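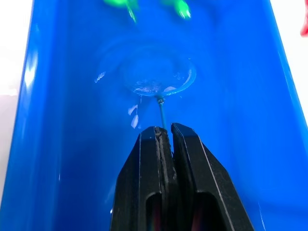 How do you pack wine glasses for a house move so they arrive in one piece?
Wrap each one on its own, stuff the bowl with paper first, pad the stem until it's as fat as the rest of the glass, and stand them upright in a box that's too full to rattle.

So that's the short version, and if the van is coming in an hour you can stop reading and go and find some paper. The long version comes from moving house twice in eighteen months, first to Bandiment and then on to Truretstead, with a set of glasses from my aunt that I would have cried over. (I did lose a gravy boat. I was less upset than I let on.)

What you'll need

Plain packing paper, and more of it than you think
A small, strong box, ideally double walled
Parcel tape
Tea towels or old T-shirts
A fat marker pen

Newspaper works but the ink comes off on everything, your hands included. If it's all you've got, fine, just plan on washing the lot at the other end. Bubble wrap is lovely for the outside, though I don't like it right up against thin glass for months on end as I once had some leave funny little circles that took an evening of vinegar to shift.

Getting the box ready

Tape the bottom twice, once along the join and once across it. Then scrunch up paper and make a layer as deep as your hand is wide. Press down on it. If you can feel the cardboard, add more.

Wrapping

Start with clean, dry glasses. Scrunch half a sheet and tuck it gently into the bowl – don't ram it, you only want it to fill the space. Now take a strip of paper and wind it round the stem, over and over, until the glass has stopped having a waist. I skipped this on my first move and the only two casualties both snapped in exactly that spot.

Lay the glass on the corner of a full sheet and roll it towards the opposite corner, folding the sides in as you go, a bit like a burrito. Then a second sheet, going the other way. It'll look ridiculous and enormous. Good!

Filling the box

Heaviest things at the bottom, so tumblers and jugs if you're mixing, with the wine glasses on top. Stand them up, never on their sides. My friend Malachy Rafferty packs his rim down and I pack mine rim up, and we've both got away with it, so I'm not going to fight anyone over that one. Push tea towels into the gaps and finish with another thick layer of paper.

Before you tape it shut, give the box a little wiggle. Any clinking at all means more stuffing.

Labelling

Write FRAGILE and an arrow for which way is up, on the sides as well as the top, plus the room it's going to. Once boxes are stacked you can't see the tops.

Unpacking

Do it over a bed or a folded blanket, and feel through every ball of paper before you bin it. Ivana in the comments on my old post threw out a sherry glass that way. Flatten the paper and keep it, someone you know will be moving by November.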